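**Skiltgate opens home-moving storage service for households relocating abroad**

*For release: August*

Skiltgate, the removals and storage company, has opened a storage and forwarding service for households moving between countries. The service, named Soledico, covers the period between leaving one home and taking possession of the next, and replaces the separate storage and shipping contracts that Skiltgate customers have had to arrange until now.

Under a Soledico contract, goods are collected, listed, stored and forwarded under a single reference number. The customer receives an inventory within 16 hours of collection. Each carton is entered by room, weight and declared value, and the same inventory is used for the customs declaration in the destination country. Customers may amend declared values until the consignment is booked for shipping, after which changes must be made in writing.

Storage is charged by volume and by the week. The minimum term is 4 weeks. There is no maximum term, but consignments held for longer than a year are re-inspected and the customer is sent a revised inventory. Goods can be released in part, so that a household in temporary accommodation may call forward kitchen equipment, bedding or work papers and leave the remainder in store. Each partial release is charged at the standard handling rate.

The service was tested over two years on routes out of 16 ports. In that period 1,022 households used it. Skiltgate found that the most frequent cause of delay was a change of delivery address after the shipment had left — usually when a tenancy fell through or a start date was moved. Soledico contracts therefore allow one change of delivery address within the destination country without charge, provided that notice reaches Skiltgate before the consignment clears customs.

Inventory software for the service has been supplied by Kumell. Customers can view their inventory online, mark items for early release and download a copy for their insurer. A printed copy is available on request. Transit and storage insurance is arranged separately and is not included in the quoted price. 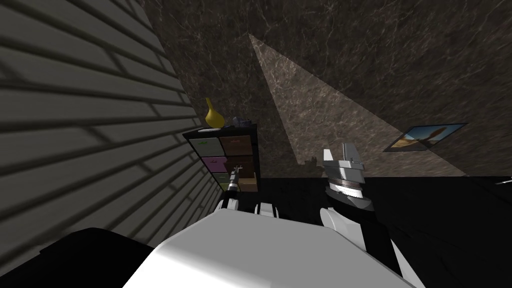

Certain goods are excluded. Soledico does not accept live plants, foodstuffs, fuel, paint, aerosols or loose batteries. Pianos, and any single item that cannot be moved by two people, require a survey before a quotation can be issued. Vehicles are carried under Skiltgate's existing vehicle contract and cannot be added to a household inventory.

Households moving with pets are referred to Murakami, which handles animal transport under its own terms. Skiltgate will match collection dates to the animal's travel date where both bookings are made together.

Quotations are valid for 4 weeks from issue. Existing Skiltgate storage customers may transfer to a Soledico contract at the end of their current billing period — no transfer fee applies, but a new inventory will be taken.

**Notes to editors**

Skiltgate provides household removals, storage and overseas shipping. Soledico is a trading name of Skiltgate. Rate tables and the full list of excluded goods are available from the Skiltgate press office.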